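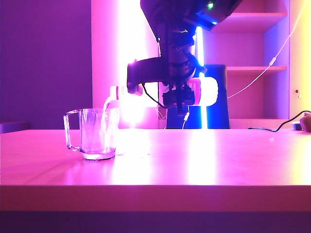

**Does the height of the pour really matter with a glass mug?**

Posted by Maksym Hnatiuk, Friday, February 25, 2022

I keep reading that you should pour slowly, from close to the rim, with the glass tilted, and that this fixes everything from foam to splashing. I have my doubts. Most of the people repeating it seem to have copied it from each other, down to the same 45 degree angle, and I have yet to see one of them pour the same drink both ways and write down what came out.

My situation is this. We have a small bar table at home with pink and purple lighting over it, and I pour drinks there from small plastic bottles into a clear glass mug. The mug stays flat on the table. I don't want to pick it up and tilt it, because the whole point is that people can reach over and fill their own while holding a plate. The mug is a Fekel, 300 ml, thick base, thin handle that I don't trust much.

Two things go wrong. With anything fizzy I get a head that climbs fast and then drops, so what looked like a full mug is a bit over half. And with flat drinks (lemonade, iced tea) I get small drops up on the inside wall, well above the drink, and sometimes one or two on the table.
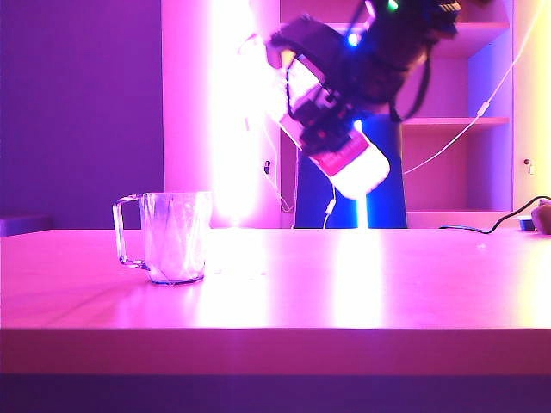
*Bottle tipped over to the right of the mug, nothing in the mug.*

What I have tried: I poured the same ginger beer from low down and from a hand's width up, 4 times each. The high pours did foam more. The low pours foamed too, and by the last one I couldn't have told you which was which without my notes. So is height the thing, or is it something else that people blame on height? And please, no "just use a funnel." I have a funnel.

---

**gravyboat_dee**

Just tilt the glass!! Been doing it for years and never had a problem. Also make sure the drink is cold. Hope this helps

---

**Orrin in the pantry**

You're right to be suspicious, but I think your own test shows more than you're giving it credit for. Height does matter. It just gets mixed up with how fast the liquid comes out, and with a narrow plastic bottle the speed is the bigger problem.

Think about what the bottle does when you tip it a long way over. Liquid wants out, air wants in, and both have to use the same neck. If the neck is completely full you get glugging, where the flow stops and starts and each lump hits the mug harder than the one before. That makes foam from any height, and it throws drops too. If you tip only enough to get a thin, steady ribbon along the bottom side of the neck, air slides in over the top of it and nothing glugs. You can do this from fairly high up and the result is still decent.

So try your test again and change one thing at a time:

- Low, with a fast tip
- Low, with a thin stream
- High, with a thin stream

I'd skip high and fast. You know what it does.

As for the bottle being plastic, watch how you hold it. A thin bottle gripped hard around the middle gives a little, and squeezing pushes out a spurt just when you thought you had it under control. Hold it firmly enough that it doesn't slip and leave it at that. I was sure for a long time that my wrist was the problem when it was my grip. Labels that have gone soft and slidey make you squeeze harder, so dry the bottle first.

The drops on the inside wall are mostly from the first second of the pour, when the stream is hitting bare glass. Once there's some depth in there the liquid lands on liquid and things calm down.

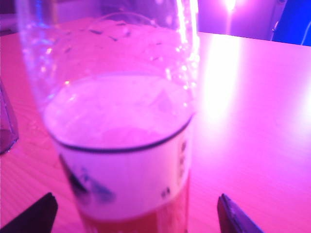

With fizzy drinks you then have to wait, and this is the part people skip. Fill to the middle, stop, let the head sink, and go again. Nazarenko, the café I used to work at, had us do it in 2 goes for every bottle, and the customers who complained about the wait were the same ones who complained about half a glass of foam.

One thing I'm not sold on is the idea that a scratched or "dirty" glass explains everything. A dishwasher film does make bubbles stick, and it's worth rinsing the mug in plain water before you pour. But I've had big heads in a brand-new glass and small ones in mugs that had been through the wars, so I wouldn't go and buy anything.

---

**Tamsin R.**

Agree with most of Orrin's answer, except for pouring high. He may be able to land a thin stream in a mug from up there. Guests with a plate in one hand can't. A thin stream also wanders and curls back as you start and stop, and that's where I'd bet the drops on the table are coming from. Quick tip up at the end, don't ease off slowly, or the last bit runs down the neck.

My real suspicion is the lighting. Under strong pink light a pale foam and a pale drink look nearly the same from above, and a clear mug picks up so much glare that the fill line disappears. I had a Kirnix strip over my kitchen shelf and kept overfilling until I got into the habit of bending down and looking at the glass from the side. Darker drinks are easier because you can see the color below the foam. Lemonade is hopeless. Before you trust any of your eight pours, do a couple under a plain white bulb and see if your notes come out the same.

You could also put a small mark on the outside of the mug at the level you want. A bit of tape does it. Ugly, but guests follow it.

---

**Maksym Hnatiuk**

Did the three pours Orrin listed, plus two under the white bulb. Thin stream was better than fast, clearly, even from high up – I'll give you that one. Low and thin against high and thin, I still can't see much in it with the ginger beer, though the high one left more drops on the glass.

Tamsin, the light was part of it. Under white I stopped one pour well short of where I thought I was. I'm not taking the pink down, so tape it is. The tilting advice I still consider unproven, and gravyboat_dee, the drink was cold.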